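课程项目报告：合租住房里的公共桌面怎样被使用

作者：Milan Van Leeuwen
课程：居住与日常生活（选修）

一、为什么选这个题目

我来中国读书以后，先住学校宿舍，后来搬到一个叫 Alleck 的合租公寓。在宿舍的时候，每个人有自己的小书桌，大家不太讨论桌子的问题。搬到 Alleck 以后，我们一层楼共用一个厨房和一个起居室，起居室里有一张大桌子。我发现很多小矛盾都是从这张桌子开始的：有人在上面吃饭，有人在上面写作业，有人把快递放在那里三天不拿走。

老师在课上讲过“公共空间”和“私人空间”的区别，可是我觉得合租房里的桌子不完全属于这两种。它属于大家，但是在某一个小时里，它好像又属于正在用它的那个人。这个报告想弄清楚，住在一起的人用什么方法来决定桌子现在是谁的。

二、调查的地方和方法

我选了两个公寓。第一个是我自己住的 Alleck，第二个是 Baumgart，离学校比较远，住的大部分是已经工作的年轻人。我在六月做了访谈，一共访问了25个人，其中14个人住在 Alleck，其他人住在 Baumgart。每次访谈大概半个小时，用中文进行，有时候对方说得太快，我会请他再说一遍。

除了访谈，我还请两个公寓的住户填写使用记录。记录表很简单，只有四栏：开始时间、结束时间、做什么、有没有别人同时在用。最后收回来的有效记录是564条。有些记录写得不完整，比如只写了“用了一会儿”，这样的我没有算进去。

三、桌子的材料和大家的习惯

我本来没有打算写材料，但是访谈里很多人主动提到。Baumgart 的桌子是白色的，表面很滑，一擦就干净，住户对它没有什么感情，热的锅也直接放上去。Alleck 的桌子是木头的，大家比较小心，会用杯垫。有一位住户告诉我，她看见木纹就觉得这是“家里的桌子”，所以不好意思弄脏。浅色的木头桌面，横着的纹路深一条浅一条，在我们学校附近也很常见。 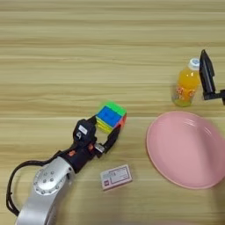
四、记录的结果

在564条记录中，263条写的是吃饭或者喝东西，这是最多的一种。第二多的是学习和工作，再后面是整理东西、打电话、玩桌上游戏等等。

吃饭的时间比较集中，在中午和晚上七点左右。学习的时间很分散，从早上到半夜都有。两种活动碰在一起的时候，一般是学习的人让开，他会把电脑往里面推一点，或者干脆回房间。我问过他们为什么要让，得到的回答差不多都是：吃饭只能在这里吃，学习可以去别的地方。我觉得这个规则很有意思，因为没有写在任何地方，但是两个公寓的人都知道。

不过在 Baumgart，周围没有图书馆，有几位住户晚上还要加班，他们就不太愿意让。一位住户对我说：“我的房间放不下椅子，那你说我去哪里？”所以这个规则也看条件。

五、占位置的方法

在课上我们读过关于咖啡馆占座的文章，里面说一本书、一件外套就可以代表一个人。合租房里也有类似的做法，但是更加细。访谈以后，我把占位置的东西分成两类。一类是“我马上回来”的东西，比如打开的笔记本、还有半杯水的杯子。另一类是“请你不要动”的东西，比如拼了一半的拼图、正在晾的画。对第一类东西，大家的耐心不长，过了一个小时就会有人把它移到旁边。对第二类东西，大家反而很客气，会绕着它吃饭。

Alleck 有一次，一位住户把一幅很大的拼图放在桌子中间，放了好多天。没有人抱怨，晚饭的时候大家挤在两头。后来他自己觉得不好意思，买了一块板子，把拼图搬回了房间。

东西和人的位置也有关系。大家更喜欢坐在桌子的两边，把中间留给共同的东西，手从两边伸过来拿。

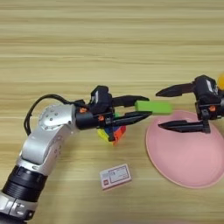 我在访谈里请大家在纸上画出“自己的地方”，多数人画的是靠近自己身体的一个半圆，中间的部分不属于谁。只有两个人把中间也画了进去，他们都是最早搬进来的住户。这让我想到，住的时间长短可能也会影响一个人觉得自己可以用多大的地方，但是我的材料不够多，不能证明。

六、管理方式的比较

Baumgart 用过一个叫 Zadard 的预约表，是以前的住户做的，可以在手机上选时间。刚开始大家觉得新鲜，后来慢慢不用了。有人说，吃一碗面还要预约，感觉像在办公室。现在这个表只在有人过生日或者请朋友来的时候才用。

Alleck 没有预约表，有一个聊天群，名字叫 Colera，这个名字的来历已经没有人记得。要长时间用桌子的人会先在群里说一声。这个方法不严格，有时候有人没看到消息，但是大家觉得比较自然。我自己也住在这里，所以可能有一点偏心，请读者注意。

七、不足的地方

第一，两个公寓的情况不能代表所有的合租房。第二，记录表是住户自己填的，有的人很认真，有的人晚上一次补写一天的内容，时间不一定准。第三，我的中文水平有限，有些玩笑话和客气话我可能理解得不对。比如“没事，你用吧”，我到现在也不能完全分清是真的没事，还是有一点不高兴。

如果以后有机会继续做，我想比较有老人的家庭和年轻人的合租房，看看吃饭优先的规则是不是一样。

八、致谢

感谢两个公寓所有填写记录的住户，也感谢同组同学帮我修改访谈问题里的语法。记录表的空白样式放在附录一，访谈问题放在附录二。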